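Opinião > Espaços de trabalho > Mobiliário
Arquivado em: Mesas e superfícies, Planta aberta, Manutenção

O tampo branco e a sala que trabalha à volta dele

A mesa partilhada é a peça de mobiliário menos especificada de um escritório. Os postos individuais passam por uma ficha técnica, com altura regulável, profundidade mínima, passagem de cabos e índice de reflexão da superfície. A mesa comum, onde se pousam coisas, se experimenta material e se passam objetos de uma mão para outra, costuma chegar na última linha da encomenda, escolhida pelo preço e pelo prazo de entrega. Defendo que a ordem devia ser a inversa e que o tampo branco, apesar de tudo o que se lhe aponta, continua a ser a escolha correta para essa função.

O argumento contra o branco é conhecido. Suja-se à vista, risca-se à vista e reflete a luz da janela para os olhos de quem se senta em frente. As três observações são verdadeiras, e só a terceira é um defeito. Uma superfície que mostra a sujidade é limpa; uma superfície cinzenta ou de veio escuro acumula-a durante semanas. No escritório da Lallia, onde trabalho desde 2019, tivemos primeiro um tampo antracite da linha Nondska e depois um branco mate da Tastwood. O primeiro foi limpo quando alguém se lembrou. O segundo é limpo ao fim do dia, sem que tenha sido preciso escrever uma regra. O produto usado é o mesmo, o pano é o mesmo.

Há também a questão do contraste. Grande parte dos objetos que circulam numa mesa de trabalho técnico é preta: cabos, pegas, transformadores, comandos, caixas de ligação. Sobre um fundo branco, um cabo preto vê-se de qualquer ponto da sala e ninguém o puxa por engano. Um parafuso escuro que cai recupera-se em segundos. Sobre antracite, procura-se com a palma da mão.

O reflexo resolve-se com acabamento e posição. O acabamento deve ser mate, e convém pedir uma amostra e pô-la junto à janela ao meio da manhã, com o sol que a sala tem, em vez de a avaliar debaixo da luz do expositor. Quanto à posição, a mesa comum deve ficar afastada do vão, com as secretárias individuais entre ela e a parede. Quem usa a mesa comum está quase sempre de pé ou de passagem e tolera melhor a luz frontal do que quem passa o dia diante de um ecrã. 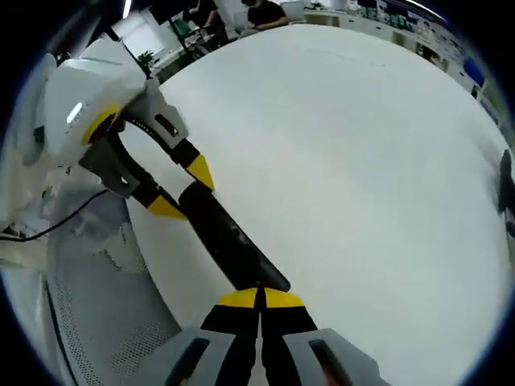

O tampo branco em uso, com uma pega preta comprida segura por cima dele e os postos de trabalho ao fundo.

A proximidade entre a mesa comum e os postos individuais é o ponto em que discordo da maioria dos projetos que me passam pelas mãos. O manual interno da Paulík, que seguimos na primeira distribuição da sala, recomendava uma divisória opaca entre as duas zonas, com o argumento da concentração. Instalámo-la e retirámo-la 6 meses depois. O ruído que incomodava era de conversa, e a divisória não o travava, porque não chegava ao teto. O que travava era a vista. Quem estava sentado deixava de saber se a mesa estava ocupada e levantava-se para ir verificar, várias vezes por dia.

Sem divisória, a sala regula-se melhor. Uma pessoa concentrada no seu ecrã consegue trabalhar de costas para um ensaio na mesa ao lado, desde que se cumpram duas condições: circulação livre entre as cadeiras e a aresta do tampo, e ausência de objetos sonoros pousados diretamente na superfície. Para a segunda basta um tapete fino. A primeira é mais difícil, pelo motivo que se segue.

As cadeiras são o problema real. Uma cadeira de rede cinzenta, das correntes, tem um encosto curvo e alto que ultrapassa o plano do tampo quando é empurrada contra ele. Ocupa a faixa de bordo, que é precisamente a mais útil para pousar e pegar. Numa mesa de reunião isto não tem importância. Numa mesa de trabalho de pé, cada encosto encostado ao tampo retira área e obriga a estender o braço por cima dele. A minha posição é que a mesa comum não deve ter cadeiras atribuídas. Quem precisa de se sentar traz a sua e leva-a de volta. Aceito que é uma regra antipática e que na nossa sala se cumpre mal.

A mistura de cores nas cadeiras, que os decoradores tratam como descuido, tem em contrapartida uma utilidade prática. Um encosto verde entre encostos cinzentos identifica um posto a distância e torna evidente que a cadeira saiu do lugar. Quando tudo é da mesma série, as cadeiras migram e ninguém dá por isso até faltar uma.

Sobre os cabos sou menos tolerante. A calha sob o tampo é indispensável e devia vir de origem. A que a Tastwood vende em separado, referência 307, comporta 12 cabos de secção corrente e fixa-se com parafusos curtos que não atravessam o painel. Montada depois de a mesa estar em uso, exige esvaziá-la e virá-la, operação que se adia sempre. Enquanto não se monta, os cabos atravessam a superfície de lado a lado e acabam por definir, na prática, que metade da mesa se usa e que metade se evita.

Resta a prateleira junto à parede. A tendência atual é eliminá-la, por acumular objetos pequenos. É verdade que os acumula, mas esses objetos existem com ou sem prateleira, e na falta dela vão parar à mesa comum. Prefiro uma fila de arrumação baixa e visível, ao alcance das secretárias, mesmo desordenada, a um tampo que serve de depósito. Uma planta pequena perto da janela não prejudica nada, desde que não fique em cima da mesa comum, onde a rega é incompatível com o resto.

Em maio vamos rever a disposição da sala e a proposta em cima da mesa é trocar o branco por um tampo de veio claro, considerado mais acolhedor. Vou votar contra e pedir, com a verba que sobrar, a calha.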